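How to Paint a One-Stroke Grass Design on Plain Cups

August | By the Killau Craft Pages

If you can write your name, you can paint grass on a cup, and I'm so excited to show you how!
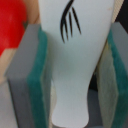
Four black strokes on a pale cup, fanning out from one point.

I got hooked on brush-stroke decoration after a weekend class in Orkau, and I have been painting every plain cup I can get my hands on ever since (thrift stores are wonderful for this). The whole design takes a few minutes once your hand gets the feel of it.

What you need

A plain glazed cup, rubbing alcohol, black ceramic paint made for home ovens, and a round brush with a really good point. Mine is a size 4 and I love it. Have plenty of scrap paper handy too.

Getting started

Wipe the outside of the cup with alcohol and let it dry. From now on, hold it by the rim or from the inside, as finger grease makes the paint bead up.

Load the brush, then roll the tip on scrap paper until it comes to a point. Practice on paper first! Press down gently at the start, pull toward you, and lift slowly as you go so the line thins away to nothing. Fill 2 full sheets. Your lines will look like worms at first and then suddenly they'll look like grass.

Painting the cup

Pick your starting point and do the longest stroke first, letting it swing out to one side. Then add the shorter ones from the same spot. Move your whole arm and keep your wrist quiet. If a stroke goes wrong, wipe it off right away with a damp cotton swab and have another go.

Let the paint dry overnight, then bake it following the directions on the bottle. Put the cup in a cold oven and leave it there until everything has cooled down again. Keep the paint well below the rim, where lips touch.

Comments (4)

brushandbean: Made a pair for my sister, and the second came out so much better than the first!

mudpie_mo: Does this work on unglazed clay?

Killau Craft Pages: Not with this paint, it soaks in and goes fuzzy. Try underglaze and a kiln.

teapot77: The worm stage is real. I'm on sheet five.

Contact us | © Killau Craft Pages | Back to top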